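Reporting period: July, second phase
Prepared for: Abreu, grant office
Submitted: Aug 4, 2020

## 1. Status

The Nukcombe water reuse study is on schedule in its second phase. The source-water survey is complete, the storage tank has been commissioned, and the household trial has started. One item, the filter comparison, is behind plan and is covered in section 4. No change to the total budget is requested.

The study asks whether rinse water from kitchens and bathroom sinks can be collected, filtered on site and used for toilet flushing in small apartment buildings. The work is limited to buildings with a single riser and a basement deep enough for a tank. Shower water was left out of the second phase under the revised scope.

## 2. Work completed

**Source-water survey.** Samples were taken from 39 apartments in the Stimport buildings. Each apartment supplied a morning and an evening sample, collected at the sink trap and kept chilled until testing. Turbidity, pH, grease content and total suspended solids were measured for every sample. Grease was the most variable of the four. Evening kitchen samples were consistently higher than morning samples, and this has affected the sizing of the grease trap.

**Tank installation.** The 3,000-liter tank was placed in the basement of the north building. Inlet and overflow lines were pressure tested before filling and held for the full test interval. A leak at the level sensor flange was found on the first fill. The gasket was replaced and the joint has been dry since.

**Plumbing separation.** Drain lines from the participating kitchens now run to the collection header. The toilet supply in the same apartments has been moved to the reuse loop, with a backflow preventer at the point where city water enters as backup. The building inspector signed off on the cross-connection test with one comment, on pipe labeling. The labels have been corrected.

**Resident survey.** A short questionnaire on kitchen habits went out with the consent forms. It asked how dishes and cups are rinsed, whether food scraps are wiped off first, and which detergents are in use. Responses show that most rinsing is done under a running tap, in short bursts through the day. Single-item rinses, such as a cup or a knife, make up a larger share of tap openings than the phase one model assumed.
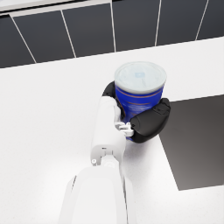 ## 3. Flow measurements

Meters on the collection header log at one-minute intervals. The first full week of data was discarded after a clock error was found in the logger. The data that follow it are usable.

- Daily inflow to the tank averages 1,000 liters on days with normal occupancy.
- Peak inflow falls in the evening and lasts less than two hours.
- Overnight inflow is close to zero, and the pump draws the tank down steadily until morning.
- City water backup opened on four days, each time before 7 a.m.

The backup events suggest that the lower level setpoint is too high. It will be reduced in one step and the effect checked before any further change. The demand side is behaving as expected, apart from one toilet valve in the north building that was running continuously. It raised the apparent flushing demand for several days and those readings have been flagged in the data set.

## 4. Filter comparison

Two cartridge types were to be run side by side. The Raltar unit was installed on time and has processed water without interruption. The pleated unit arrived with the wrong end fittings and was returned to the supplier — the replacement is expected within three weeks.

Pressure drop across the Raltar cartridge rose faster than its data sheet curve during the first days, then leveled off. Grease carryover is the likely cause. The cartridge will be cut open at the end of its service interval and the deposit weighed.

To keep the comparison fair, both cartridges will be started new on the same day once the replacement is on site. The Raltar data collected so far will be reported separately and won't be used in the comparison.

## 5. Budget

Spending is within the approved lines. The gasket and additional labels were charged to materials. Return shipping on the pleated unit was $500, paid from contingency, and a credit has been requested from the supplier. If the credit is refused, contingency still covers the remaining planned work.

## 6. Next period

1. Lower the tank setpoint and log backup events for two weeks.
2. Install the replacement cartridge and start the paired run.
3. Resize the grease trap using the evening sample results.
4. Repeat the resident questionnaire in the north building only.
5. Deliver the cleaned flow data set with flags and a short readme.

One decision is needed from Abreu — whether the paired filter run may extend past the end of phase two if the replacement unit is late again. A reply before the next invoice date would allow the laboratory slots to be held.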